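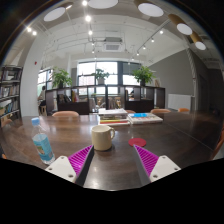

Cream mug, red coaster, and the long table with its orange chairs.

The Table Everybody Ends Up At

Ten past four, March, raining. I came to Billstead to write about the shelving. Two hours later I had four pages of notes on a table.

It's long, dark brown, and polished to the point where the ceiling lights sit in it like a second set. Wood. Heavy. Silvia Zelenák bought it from a closing law office for 1580 dollars, delivery included, and got it up the stairs with the legs off. "We measured the table," she says. "We did not measure the landing."

Billstead is a shared reading and work room over a row of shops. Members pay 86 dollars a month, bring their own lunch, and argue about the window. There are smaller tables on the other side of the low shelves. Good light over there, more elbow room. People still drift to the big one.

Why? Partly the chairs. They're orange, but not one orange. Salmon at one end, something paler further along, then a bright one that looks like it was painted yesterday. Zelenák wanted a matching set. The supplier, Zieliński, had run out, so she took what was left in the same family and figured she'd swap them later. That was four years ago.

"I'd hate it now if they matched," says Kusum Gautam. She does translation work, mostly contracts, and likes the far end near the books.

About those books. There's a stack that lives on the table, spines in white, yellow, green and red, and there is a rule that it stays. You can read them. You can't shelve them. Gautam started it when she got tired of the table looking like a boardroom. A flat one next to the pile, white cover with a patch of bright blue, has been there long enough that people use it to mark whose side is whose.

Then the coasters. Round, red, easy to spot on dark wood, which was the point. A finish this shiny shows every ring. The first winter it got so bad that Rónán Gallagher took the top back with fine wool and wax over a long weekend, 3 coats, windows open, everybody freezing. He'd do it differently now: thinner coats, more waiting. He also says a mug on bare wood is fine if the bottom's dry and that he's given up checking.

People mostly don't use them anyway. You put your mug down where your hand is. The coaster's always one reach too far.

Water is another fight. Bottles with caps only, no open glasses, a rule that came in after Caoimhe Mac Giolla's laptop. She won't discuss the laptop. She will discuss the shelves, which are low, dark brown and open right through, so you get a view of the chairs and table on the other side. "A wall would've made two sad little rooms," she says. The cubbies hold some books, folders, small stuff. She clears them out every couple of months and they fill agian.

If you're setting up something like this at home, her advice is to keep the divider low enough to see over sitting down. Leave some cubbies close to empty. And don't line the whole thing with binders, you'll block the light you paid for.

Gallagher's list for the table is shorter. Dry cloth daily. Damp cloth for spills, right away. No spray polish, it builds up and goes cloudy. Felt under anything ceramic that isn't moving.

There's a seam across the top toward the far end, faint, easy to miss till your pen hits it. Zelenák keeps meaning to have it looked at. Gautam rests her ruler against it and would like it left alone thanks.

I stayed until six. Someone had put the kettle on, and I'd taken the pale orange chair without really choosing it.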